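Workshop notebook, Bench 2
Friday, December
Entry by M. Gallagher. Copies to the Trarklow group and to Hsu.

Purpose of session. To continue recording demonstrations of the dish rack task under remote control, and to settle the wording of the task instruction before the Zastberg batch begins. The rack, tray and dish set remain as agreed at the last review.

Method. The operator moves two leader arms by hand and the two follower arms on the bench copy them. One demonstration consists of taking a dish from the table, carrying it over the tray and setting it in the rack. The operator returns both arms to the rest position before the next recording is started. Recording is started and stopped by foot pedal, and the label is entered at the console afterward. No correction is made to a dish by hand while a recording is open.

Starting positions were changed between demonstrations in accordance with the placement sheet. The sheet calls for dishes on both sides of the tray, so that both arms are used for the first pick.

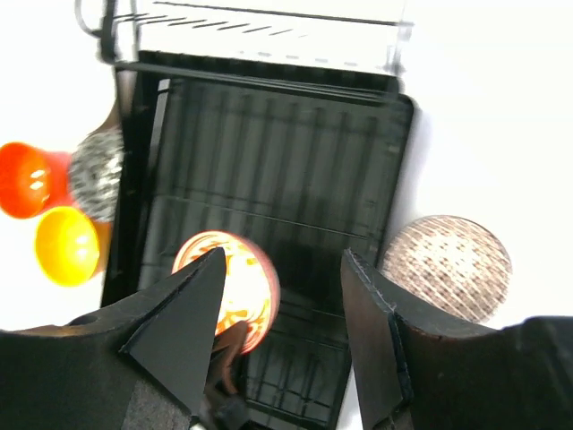
The matter of wrist camera exposure was raised again by Hsu. The white bench surface reflects strongly, and automatic exposure shifts when the gripper passes from the bench to the dark tray. We agreed to fix the exposure for all cameras at the start of each session and to write the value on the session sheet. Recordings made before this change are to be kept but stored under a separate heading. It has not been decided whether they will be used for training.

Gripper closing speed was lowered for the first part of the session and then restored. At the lower speed the operator tended to begin the lift before the fingers had fully closed, and several recordings had to be marked as failed on that account. The restored value is the one in the Flamby settings file. Please do not edit that file at the bench. Any change should be made in a copy and noted in this book.

Bowls. The approved sequence is to grip the rim, lift clear of the bench, turn the bowl on its side over the tray, and only then move back toward the rack. Two operators had been turning the bowl at the rack itself, where there is less room for the wrist. Both sequences can be completed, but mixing them in one batch is undesirable and the second is withdrawn as of this entry.

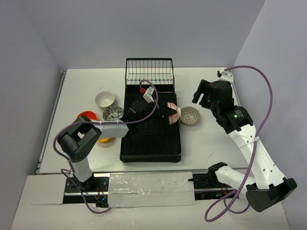 Use of the second arm. While one arm is carrying, the other is to be held raised and open, clear of the path to the rack. Operators should resist the habit of lowering it early to prepare for the next dish. In the December recordings to date this has been the most common cause of a stopped run, ahead of dropped dishes and pedal errors.

Count. The batch now holds 209 accepted demonstrations against a target of 200 for this dish set. The surplus will be retained in case the review removes any. The project total across all tasks is 2959. No recording was longer than the limit of 90 seconds, although a few of those with plates came close. Plates take longer because the operator must work a finger under the rim, and no satisfactory way of speeding this up has been found.

Instruction wording. The label "put the dishes away" is retired. It was being applied both to single dishes and to full clearings. From the next session the label will name the dish and the destination, for example "place the white bowl in the rack." Existing labels will be revised by Hsu from the video, and questions about individual recordings should go to him directly.

Outstanding items
Leader arm, left: slight play at the wrist joint. Tighten and repeat the zero check.
Cable slack on both follower arms to be checked through the full range of motion before Zastberg.
Placement sheet: add positions close to the side of the tray, which are underrepresented.
Foot pedal: replacement requested from Trarklow stores, no reply yet.

Arms parked and power off at 5:40 p.m. Data copied to the group drive and the copy verified.

M. Gallagher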